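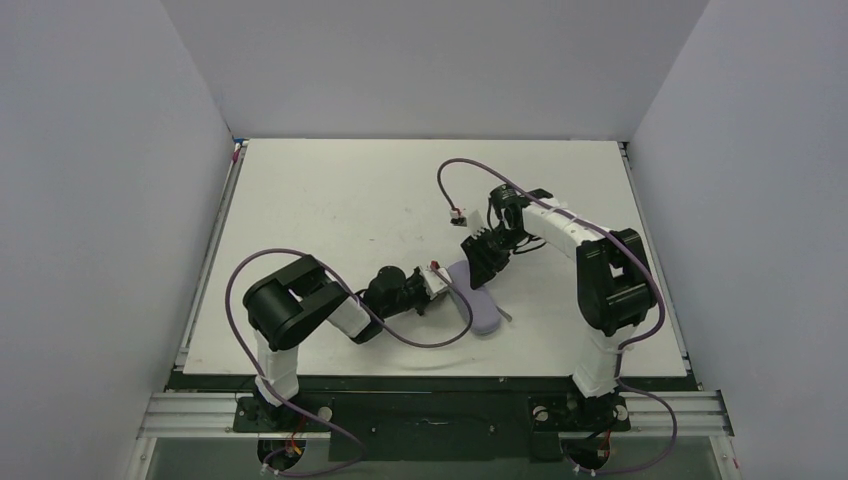 Fig. 3. Soft case, rounded ends, tab or strap out to one side.

Section 2: Setting up your Rilleo hand steamer

Section 1 covered the box, the parts list and the warranty card you have already lost. Section 2 gets you to your first shirt. Allow 30 minutes the first time and a good deal less after that.

2.1 Before you plug anything in

1. Take the steamer, the water tank, the brush head and the measuring cup out of the packaging. The measuring cup is the thing that looks like a spare lid.
2. Peel the film off the steam plate. There are two layers. Most people find the second one later, by smell.
3. Uncoil the cord completely. It is 6 feet long, and Bundgaard (who make it for us) have heard all your views on that.
4. Pick a spot near a wall outlet, with a door hook or a sturdy rail at shoulder height or a bit above.

CAUTION: Do not hang clothes from a light fixture, a smoke alarm or the top of an open cabinet door. We have had letters about all three.

2.2 Filling the tank

1. Press the gray latch and pull the tank straight down. If you have to twist, you are holding it upside down.
2. Fill with cold tap water up to the MAX line. In hard-water areas, use half tap and half distilled.
3. Push the tank back in until it clicks.
4. Turn the steamer over above a sink for a few seconds. A drip or two is fine. A stream means you did not hear a click, you only hoped for one.

NOTE: Please put nothing in the tank except water. Lavender oil, fabric softener and vinegar will all void the warranty, and the first two will leave spots on anything pale. Scented water sold for irons is still scented water.

2.3 First heat

1. Plug in. The light blinks amber.
2. Wait until it turns green. From cold, at a normal room temperature, count on 30 seconds.
3. Point the plate at the sink or an old towel and hold the trigger down for 12 seconds. Expect spitting, some gurgling and a faint smell of new toaster.
4. Release, wait for green again, and repeat once.

CAUTION: Steam burns. It burns through thin cotton too, so never steam a shirt while you are inside it, however late you are. Sumathi Thomas on our support desk has a speech about this and would love to stop giving it.

2.4 Your first shirt

Start with plain cotton. Silk, velvet and anything with glued-on trim can wait for Section 4.

1. Hang the shirt and button the top button only.
2. Do the collar first, from the underside, working from the points toward the back of the neck.
3. Steam the front panels from the top down, pulling lightly on the hem with your free hand.
4. Turn the shirt around and do the back and the yoke.
5. Leave the sleeves for last. Let one hang straight, take hold of the bottom end, and draw it down so the cloth has a little tension.
6. Run the plate slowly from shoulder to wrist, keeping the steam well clear of the hand that is doing the holding.
7. Fold the cuff back and steam the inside first. Follow the line of stitching, then turn it down and do the outside.

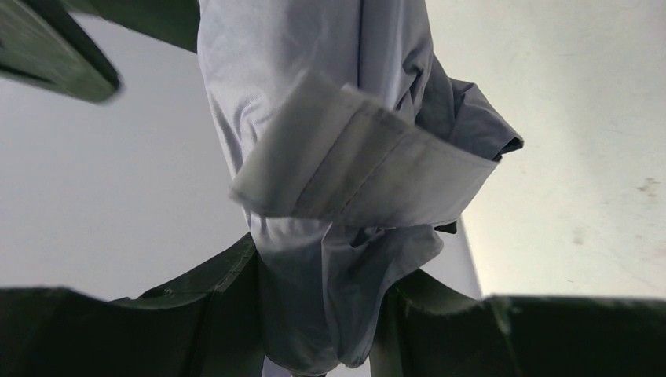

Fig. 4. Sleeve drawn straight, cuff turned back.

NOTE: A steamer will not give you a sharp crease down the sleeve. It was never going to. If you want a crease, the Kandex pressing board is sold separately, and so is the patience.

8. Leave the shirt on the hanger for a few minutes before you wear it or fold it.

2.5 Switching off and putting away

1. Hold the power button until the light goes out. Unplug.
2. Empty the tank. Yes, every time.
3. Stand the steamer upright and let it cool fully before it goes into a drawer, a bag or a case.
4. Coil the cord loosely. Wrapping it tightly around the handle looks very neat and is the most common cause of the repairs we see.

CAUTION: If the steamer has not been used for a month or more, repeat 2.3 over a sink before it goes anywhere near a white shirt.

2.6 If it doesn't work

Light stays amber: check the outlet with a lamp. Then check the lamp.
Green light, no steam: the tank is empty or the trigger lock is on. The lock is the small slider under your thumb.
Brown drips: descale as described in Section 5, then own up to the lavender oil.

Text: Malou Kjærgaard. Revised 2026-09-06.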